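Where do I send our first EP if I want small labels to hear it?
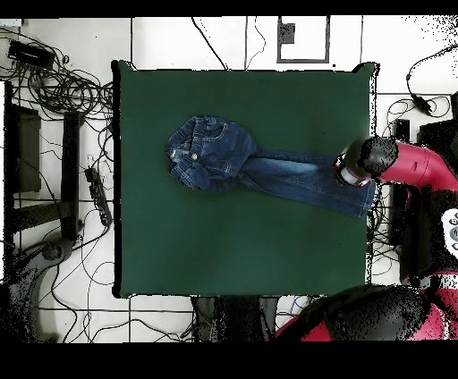

Jeans on a green cloth

Posted by lemex_drums, 9 July 2021

So my band just finished a five-song EP (fast, loud, kind of crusty punk) and we'd love for a label to put it out in September. We've played 49 shows, mostly basements, and we have 518 followers, so we're not exactly huge! I already emailed Skamov and Pandey Records with the files attached and heard nothing back from either one. Is that normal? Should I write again or just press the thing ourselves?

basementtapes

Totally normal, don't sweat it. A lot of small labels are one person with a day job. I'd skip the attachments though – big files clog up the inbox and plenty of people delete them on sight. Send a private streaming link, two sentences about the band, your town, and which song to play first. Then wait a few weeks and write once more. When we did ours, Tramolholm answered the second email and said they'd never seen the first (spam folder, I guess). Also, September is really tight if you want vinyl. Ask the plant how long the wait is before you tell anyone a date.

noisydave_not_dave

just do tapes!! we made a small run at home and sold them all at shows, no label needed

sidebflip

I'd go half and half. Put the EP up online yourselves, do a short tape run, and keep writing to labels about the next one. We sold over 3000 copies of our second record with a label, but they only noticed us from the tape we put out on our own. One thing I'd watch for – if anybody does offer you a deal, get it in writing who owns the recordings. We skipped that on our first release and it was a huge pain to sort out later.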